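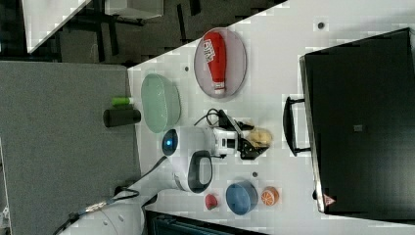 Tisch mit Ketchupflasche

Jetzt also doch! Der Landtag will das Ladenöffnungsgesetz noch vor der Sommerpause ändern, und ich habe gestern bis kurz nach elf vor dem Livestream der Ausschusssitzung gesessen. Ja, freiwillig, mit Tee.

Worum es geht, für alle, die das bisher erfolgreich ignoriert haben: Läden ohne Personal sollen sonntags aufmachen dürfen, aber höchstens 12 Stunden und nur bis zu einer bestimmten Verkaufsfläche. Bei uns in Zasolen betrifft das genau den Trarico am Bahnhof, diesen Container mit Kartenleser an der Tür. Der hatte ja schon den ganzen Winter über sonntags offen, dann kam im Februar der Brief vom Ordnungsamt, und seitdem klebt da ein Zettel. Ich stand zweimal davor und wollte Milch (beim zweiten Mal wusste ich es eigentlich, aber man hofft ja).

Was mich am Entwurf stört, ist gar nicht der Sonntag. Von mir aus kann der heilig bleiben, ich mag es, wenn die Straße mal ruhig ist. Aber warum bekommt der Automatenladen eine Ausnahme und der Bäcker Levent zwei Häuser weiter muss weiter nach ein paar Stunden die Tür zumachen, obwohl drinnen noch Leute Kaffee trinken? Und das Eiscafé Bortolotti darf den ganzen Tag Eis verkaufen, aber die Packung Kekse neben der Kasse fällt — je nachdem, wen man im Rathaus erwischt — unter eine andere Regel. Das versteht doch kein Mensch mehr.

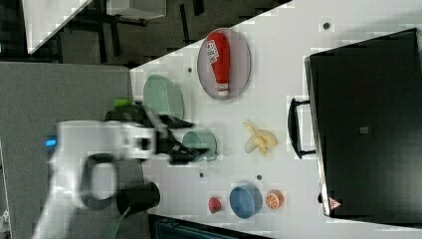 Die Begründung zum Entwurf ist übrigens ganz lesenswert, wenn man solche Sachen mag. Da wird bis zu einer Marktordnung von 1849 zurückgegangen, nach der während der Predigt kein Stand offen sein durfte, Milch und Brot ausgenommen. Milch ausgenommen! Ich fühle mich bestätigt.

Im Ausschuss lief es dann zäh. Die einen wollten die Flächengrenze streichen, die anderen wollten sie halbieren, und am Ende wurde beides abgelehnt und der Punkt vertagt. Zwei Änderungsanträge sind noch offen, einer davon zur Frage, wer sonntags die Regale auffüllen darf. Den finde ich ehrlich gesagt wichtiger als alles andere, denn wenn da jemand mit dem Lieferwagen kommt und einräumt, ist der Laden eben nicht mehr ohne Personal. 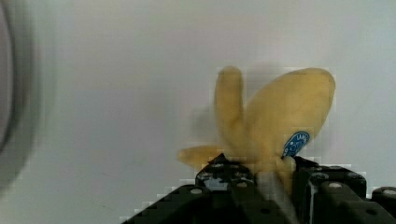

In den Kommentaren unter meinem letzten Beitrag hieß es dazu, das Auffüllen sei doch längst verboten, es kontrolliere nur keiner. Kann sein, ich habe die Stelle im geltenden Gesetz gesucht und bin an drei Verweisen hängen geblieben. Wer den Paragrafen parat hat: gern her damit.

Ich schreibe wieder, wenn der Ausschuss weitermacht. Milch kaufe ich bis dahin samstags.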